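Speaker notes: Laying a table so people can find things
Community hall session, September, slide one up before people sit down
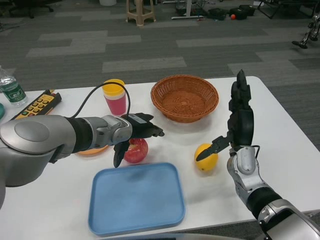
Slide 1. White table, brown woven basket at the back, blue tray at the front, fruit still out.

Right, hello everyone, come in, there are seats down the front (wait for the door to close). Let people look at the slide for a bit before I say anything. Then ask: if I told you to put the fruit away, where would it go? Take two or three answers. Most rooms say the basket straight off, and somebody always says the tray, and I want both of those people to feel they're right because I'm coming back to them.

My own answer is the basket. It's round, it's got a nice wide rim, it's empty, and an apple and a lemon on a table with an empty basket right there are just asking to go in it! But hang on to the tray people. The tray is light blue with raised edges, so a lemon won't roll off it, and it's at the front where your hand goes first. If you're about to cut the fruit up, I'd go tray. If it's staying out all week, basket.

(Slow down here, I rushed this bit at Cekness.)

So the first idea tonight is that every table has a front and a back, and the front is for what you're doing now. At my place the back of the table fills up with bills and the front fills up with whatever I had in my hands when I came in the door. Get a laugh if there's one going. Then the question for the room: what's at the front of your table this minute? Give them a minute to talk to the person beside them.

Back to the slide. Point at the pink cup with the yellow rim, up towards the back. Then the water bottle with the green label, way over on the left edge. Two drinks things, nowhere near each other. I'd bring them together, on the same side you pour with. I'm left-handed so the left edge suits me fine, but I'd pull that bottle in a good hand's width, especially if there are kids or a dog about.

And the remote! Yellow, lying on an angle next to the bottle. I love this because every house I've ever been in has a remote that lives on the eating table. Ask for hands up. I used to tell people to get a special box for it, and I've stopped, the box just becomes another thing on the table. Pick a spot off the table and take it there when you sit down to eat. Ours goes on the windowsill.

Second idea, colour. This is my favourite part so don't skip it even if we're behind. Orange plate, blue tray, brown basket, all on white. You can tell those three apart from across the room without your glasses on. When I ran the Bratik kitchen we had 182 white plates and bowls on white shelves and I spent half my life picking up the wrong one. Swapped the serving plates for coloured ones and people started laying up without asking me where anything was. You don't need a matching set, the op shop is full of odd plates.

(Sip of water. Check the clock, should be ten past seven.)

Money question usually comes up about now. The Wendus hall did its whole dining area for $3,475 and that was tables, stools, the lot. The share table on its own was under $900. At home you can do it for nothing with what's in the cupboard, so start there.

Quick word on the floor, because the slide has one. Grey carpet, lighter and darker tiles. I'm a big fan of tiles around a table, you can lift the one with the beetroot on it and leave the rest. There's a beige plastic stool out past the table too, and a little orange ball among the black bags over on the right. If you only do one thing before guests come, walk once round the table and look down. Bags and balls are what people trip on.

Activity, 15 minutes if we have it. Each group gets a tray, a basket, a plate and a bag of fruit from the Mohmand stall. Lay the table once for lunch and once for leaving out overnight, then swap tables and see if you can guess which is which. Walk around, don't help too much. Ask the quiet table what they did with the lemon.

Questions. If no one starts, ask about drawers.

Stack the chairs after, fruit goes home with whoever wants it.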